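Portes ouvertes chez Stemora, à Rarkville : du réemploi, vraiment ?

J'y suis allé le 27 juin, en traînant un peu les pieds. Le prospectus promettait « une immersion dans l'économie du réemploi », et les immersions, en général, je m'en méfie. Stemora récupère du mobilier et du matériel dans les bureaux qui ferment ou déménagent, le remet en état et le revend. L'entrée était gratuite, le café aussi. Il était tiède.

La visite commence par un film. Musique douce, forêt vue du ciel, une main qui caresse une planche. On y apprend que l'entreprise « sauve » 3 000 meubles par an. Sauve de quoi, le film ne le précise pas. J'ai posé la question à notre guide, Birutė Butkienė, responsable de l'atelier, qui a eu la bonne grâce de ne pas réciter : une partie de ces meubles serait partie à la benne, une autre aurait trouvé preneur ailleurs, et la maison ne sait pas faire le tri entre les deux. Dont acte. J'aurais préféré que ce soit écrit quelque part.

L'atelier m'a davantage intéressé que le film. On y ponce, on y resserre, on y change des roulettes. Une chaise de bureau de la marque Katayama était démontée sur un établi, vérin d'un côté, mousse de l'autre, et la technicienne expliquait que la mousse coûte plus cher à remplacer que tout le reste. Résultat, on la remplace rarement. La chaise est vendue 125 euros, nettoyée, avec une assise qui a déjà bien vécu. Je me suis assis sur une autre, terminée celle-là. Confortable cinq minutes, je ne peux rien dire de plus.

Vient ensuite le magasin, et là j'ai sorti mon carnet. Une armoire basse à 116 euros, rayée sur le côté : correct. Une table de réunion à 700 euros, présentée comme « pièce de caractère » : beaucoup moins. Le mot « caractère » revient d'ailleurs sur toutes les étiquettes dès qu'il y a un défaut à faire passer. Même chose avec « patine ». Il y a aussi la ligne Asside, des étagères assemblées sur place à partir de panneaux récupérés – jolies de loin, un peu vrillées de près. La garantie est de six mois, écrite en petit au dos du bon de commande. J'ai demandé ce qu'elle couvrait. On m'a répondu « l'essentiel ».

Sur le transport, rien, ou presque. Un panneau parle de circuits courts, sans carte ni kilomètres, alors que le parking des livraisons était plein de camions. Un visiteur a insisté, on lui a promis un bilan pour juillet. Je retournerai voir. 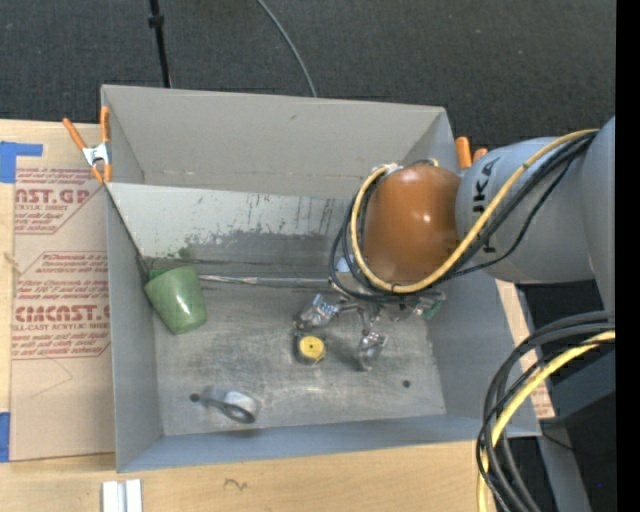
Ma réserve principale porte sur le classement par état, puisque c'est lui qui fixe les prix. Stemora distingue « très bon », « bon » et « d'usage », et personne n'a pu me donner la règle qui sépare les deux derniers. Prenez le grand bac gris posé sur sa table en bois clair : la paroi arrière porte une petite marque sombre, le panneau incliné est usé, le fond métallique est éraflé. Bon ou d'usage ? J'ai entendu les deux réponses dans la même demi-heure. Pour un bac, on s'en remettra, mais pour un bureau qu'on achète sur catalogue sans l'avoir vu, je voudrais une grille, avec des photos des rayures et le prix en face. En attendant, si vous y allez, venez avec un mètre, retournez les chaises et ouvrez tous les tiroirs. Je suis reparti avec une lampe, sans garantie.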